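4.2 The telephone corner

Of all the spots in the Batow guest room, the corner with the round side table taught us the most about how people live with cords - and it was a joy to study! The landline had kept its place here through two refits. Līga Šimkus sketched the corner in June, and her notes follow each cord from wall to tabletop. We had expected the table to matter mainly as a surface. Guests spoke far more of what went on beneath and behind it.
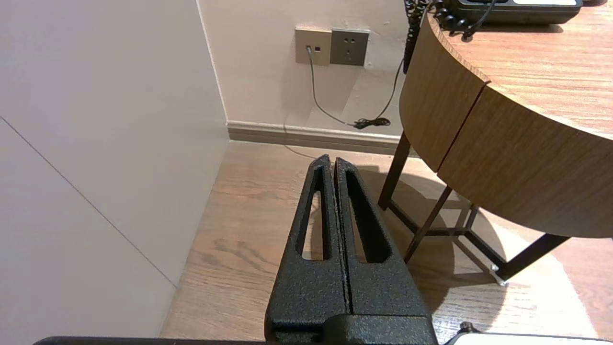
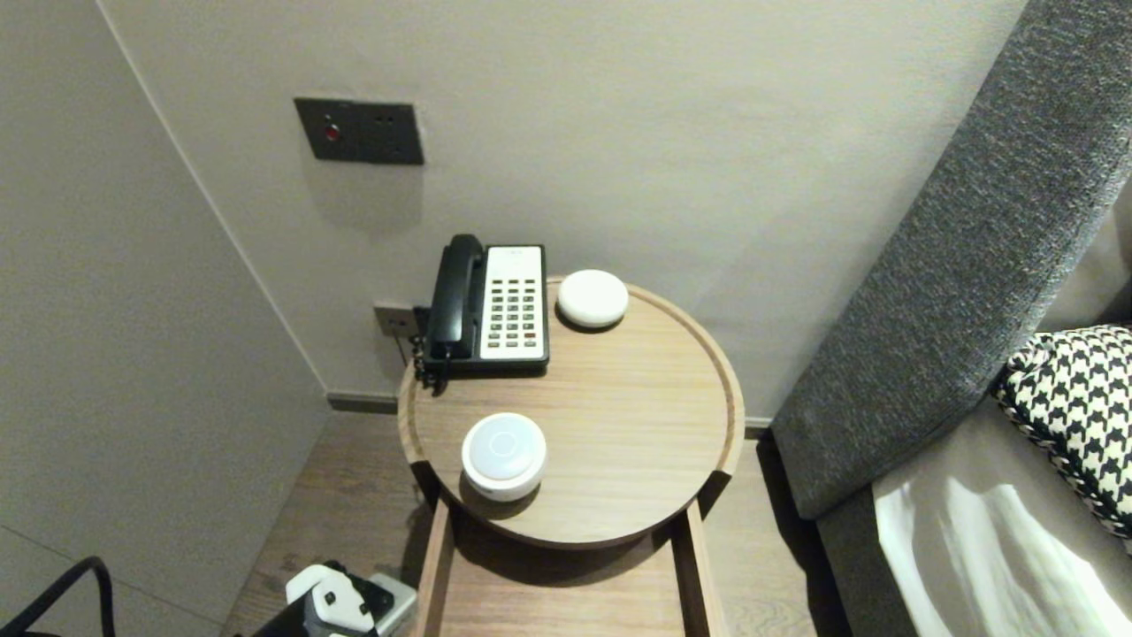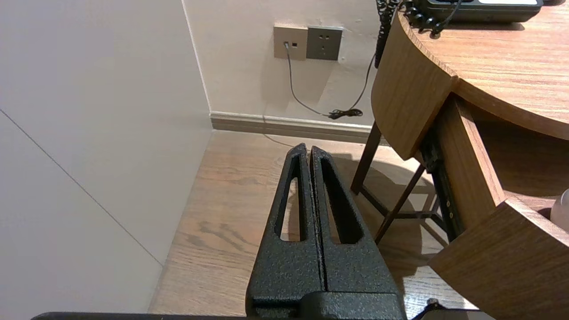
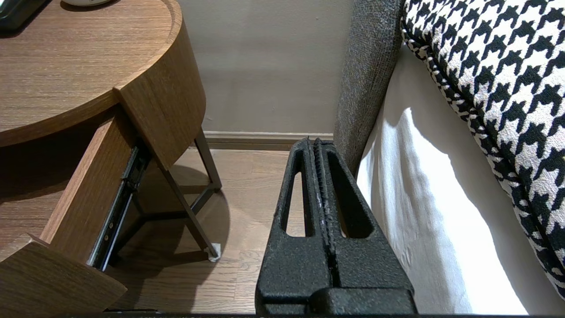 Figure 2. The corner and its round wooden furniture.

Kęstutis Avotiņš then asked guests where they would put a phone if the room were theirs. Most chose the bedside, within reach of the pillow, and several wanted a longer cord. We return to their lovely, detailed answers in Section 5.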